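Keeping the grippers closing straight

Sandra Treloar looks after the hand-held grippers at Clatum, where she has worked for three years. They go out in pairs to people's homes, get used for folding clothes and putting things away, and come back to her bench between rounds. She services the whole pool with one colleague, Andor Farkas, who handles the cameras and the data side. We spoke in the workshop on a morning in October, with a pair open on the mat in front of her.

The tool is simple mechanically. The user holds a pistol grip and squeezes, and two fingers close. There is no motor. What comes out of it is a recording of what the hand did and how far the fingers were open, and that is what the robot is later trained on.

"So if the fingers are off, the recording is off," Treloar said. "The person holding it will make up for it without thinking. They tilt their wrist a little and still pick up the shirt. The arm that learns from it is going to tilt its wrist too."

The first thing she does when a pair comes back is wipe it down and look at the finger pads. The pads are soft and they are the part that wears. Cloth is harder on them than she expected when she started. Denim polishes the gripping face, and a polished pad lets thin cotton slide. Zippers leave nicks. She runs a thumbnail down each pad and changes both if either one catches.

"Always both," she said. "A new pad is thicker than an old one. Put one new one in and the fingers meet to one side of center."

Changing them takes two screws per finger. The part that takes time is setting the linkage afterward. She closes the fingers on a strip of copier paper and pulls the strip at the tip, in the middle, and at the base. It should drag the same at all three. If it holds at the tip and slips at the base, the fingers are toed in, and she loosens the rear pivot and goes again.

"You can do it with feeler gauges. I did for the first year. Paper is faster and I trust my fingers more."

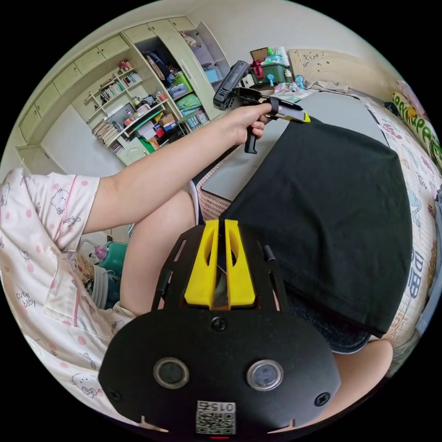 She also checks that the two grippers in a pair feel alike in the hand. The return springs come from the same supplier, Gevositz, but she finds that they soften at different rates depending on which hand does more of the work. For most people that is the right. When one trigger has gone slack, people start holding the cloth with that side and doing the moving with the other, and the recordings turn lopsided.

"I had a pair back where the left had hardly been squeezed in 261 recordings. Nothing was broken. The left spring had been put in new and the right was old, so the left was stiff and she just avoided it. I should have caught that before it went out."

Since then she replaces springs in pairs as well, and writes the date on a card that stays in the case.

Farkas joined us for the part about calibration. Once Treloar has finished with the mechanics, he opens and closes each gripper slowly while the software records the full travel, then compares the closed reading with the one from the last service. A change of more than 2 percent sends it back across the bench.

"Usually it's a screw," he said. "The ones on the linkage work loose. You get a bit of play, the fingers look closed, and the number says they aren't."

They tried thread locker on those screws and went back and forth on it. The strong kind made them impossible to get out without rounding the heads. Treloar now uses a small amount of the light kind and tightens by hand with a short driver. A power driver is not allowed near the plastic parts. Kálmán Antal, who designed the current housing, had seen too many stripped holes in the one before it.

Lenses and sensor windows get a blower first and a cloth second. Lint is the main trouble after any round of laundry tasks. It settles on the windows, and if somebody wipes it with a sleeve it drags grit with it and leaves fine scratches. Every case now has a small blower in the lid pocket.

"Do people use it?" I asked.

"Some do," Farkas said. "I can tell from the footage which ones."

Each unit has its own number, and the service log follows the number and never the pair. That was a change they made in the spring. Before that, pairs were logged together, and when one gripper failed and got swapped out, the history went with the wrong half. It took Farkas 16 hours to sort out which calibration file belonged to which unit.

I asked Treloar what she would want from the next version. She had a list, and it was mostly small. Captive screws on the finger mounts, so they stop vanishing into the mat. A trigger pivot with a proper bushing, where the present one is a pin running in plastic. A trigger a little closer to the grip, for smaller hands. She would also like the finger pads to have a wear mark molded in, like the bars on a tire, so that the users could see for themselves when a pad was done and stop there.

"They're careful people, mostly. They'd change the pads themselves if I sent a kit. But then they'd have to set the linkage, and I'm not ready to hand that over."

Before I left she finished the pair on the mat. The second gripper held the paper well at the tip and base but let it go in the middle. She took the left pad off, found a crumb of old adhesive under it, scraped it away with a plastic blade and put the pad back. The strip dragged evenly all the way down. She filled in the card and put the case on the shelf for Farkas to calibrate after lunch.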